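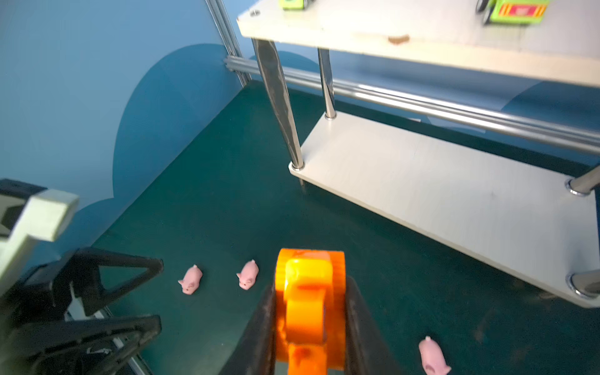
Trindholm Island
From the Halitz Coastal Reference
By the Halitz editorial staff. Updated 15th November
3 comments | 17 shares

Trindholm is a small inhabited island lying 9 miles off the mainland, to which it is linked by a year-round passenger ferry. It has a permanent population of 257, a figure that grows several times over in July, when the seasonal houses are open. The island is governed as a town, with an elected select board and an annual town meeting.

The settlement is concentrated on the sheltered western side, where the harbor is deep enough for fishing vessels at low tide. The eastern shore is exposed and has no landing place. Most of the interior is spruce woodland crossed by unpaved roads. 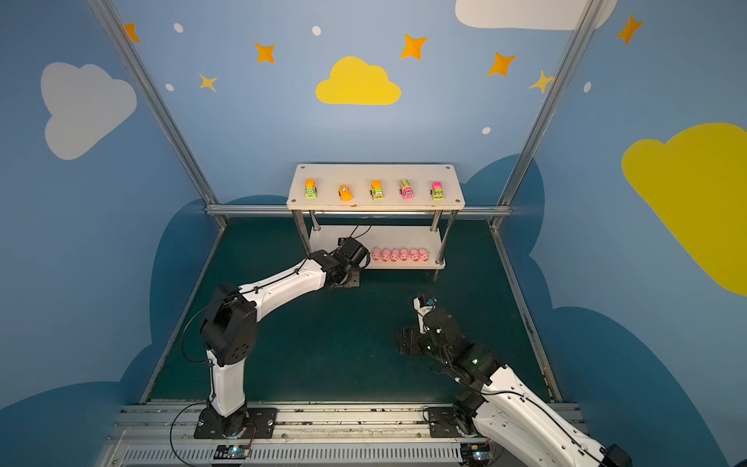 History and Architecture

Permanent settlement began with fishing families who salted cod for sale on the mainland. Granite quarrying followed and for several decades employed more men than the fishery. The quarries closed when concrete replaced cut stone in large public works, and many of the company houses were taken down and shipped elsewhere.

Some 17 houses from the quarry period remain. The best known is the Stevolon House, a square brick dwelling with a hipped roof, built for the quarry superintendent. It is often confused with the Dela Peña House, a slightly later building on the same road, and the two names have been exchanged on several printed maps. 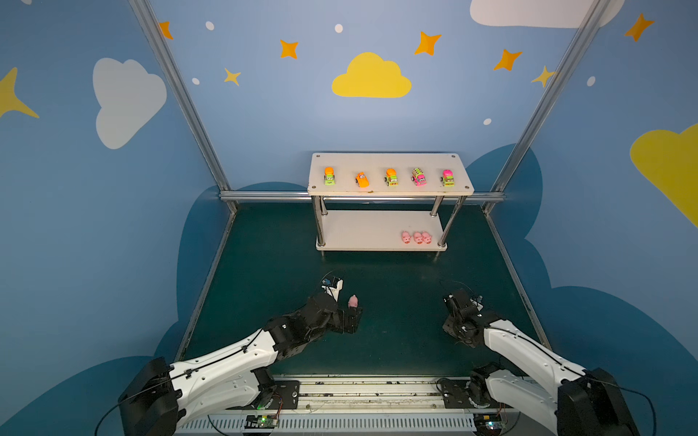
The Dela Peña House is of wood-frame construction and was used as a boarding house before its conversion to the town library. Its original porch was removed after storm damage and rebuilt to a narrower plan.

Lobstering is now the principal year-round occupation. The island school teaches children through eighth grade, after which students board on the mainland.

See also: Island ferries; Granite industry; Town meeting

Contact the editors | Copyright Halitz Coastal Reference | Back to top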